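Pliteck Fabric Backdrop Kit
Section 5: Hanging the cloth and adding letters

Before you start, read the notes on wall strength in Section 2. The kit is meant for indoor use. Do not hang it above a heater or across a doorway.

5.1 Hanging the cloth

1. Unfold the cloth and lay it face down. Press out deep creases with a cool iron. Do not use steam on the printed hem.
2. Fit the rail to the wall brackets and tighten both end screws by hand.
3. Start at the middle of the rail and clip the top seam of the cloth to it. Work outward to each end.
4. Let the cloth hang overnight. Small creases will drop out. Soft folds are normal and do not need to be pulled flat.

Caution: The rail holds no more than 5 pounds, including the cloth. Do not hang lamps or shelves from it.

5.2 Adding letters

1. Lay the letters out on the floor first and check the spacing.
2. Pin the largest row before the smaller one.
3. Use two pins for each letter, placed near the top corners. Push the pins in at a slant so the points do not touch the wall.
4. Step back to the far side of the room and adjust any letter that leans. 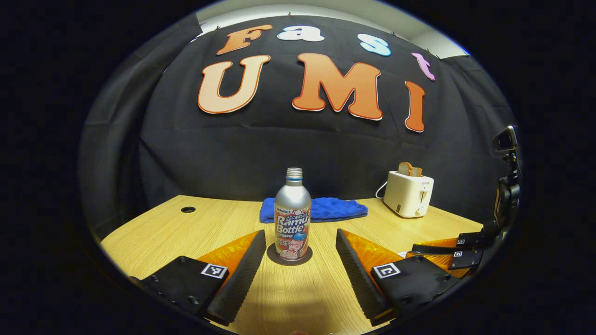 Fig. 5-1. Two rows of cut-out letters on black cloth.

Note: Felt and card letters can be used on the same cloth. Foam letters thicker than the pin head will sag and should be sewn on with a few loose stitches.

5.3 Setting the table in front

1. Leave enough space behind the table to reach the lower edge of the cloth.
2. Keep the cloth clear of the table legs so that it is not pulled down when the table is moved.
3. Place small items toward the middle of the tabletop. Keep candles and hot dishes off any table that stands against the cloth.

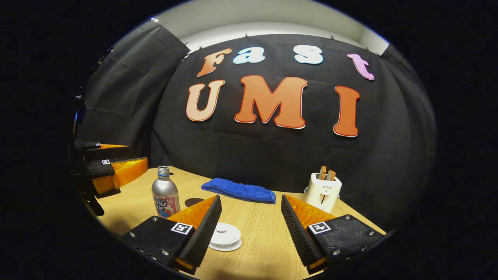 Demchenko, in a comment on the online copy of this section, adds that the pins in the Urndale pack are too short for the heavy cloth and that the Brulau ones, sold in boxes of 100, go through both layers of the hem without bending.

Either pack may be used with the standard cloth. For the heavy cloth, use the longer pins.

5.4 Taking down

1. Remove all pins and letters before opening the clips.
2. Unclip from the ends toward the middle, holding the cloth with your free hand.
3. Roll the cloth on its tube. Store it dry.

Replacement clips: order part 1883.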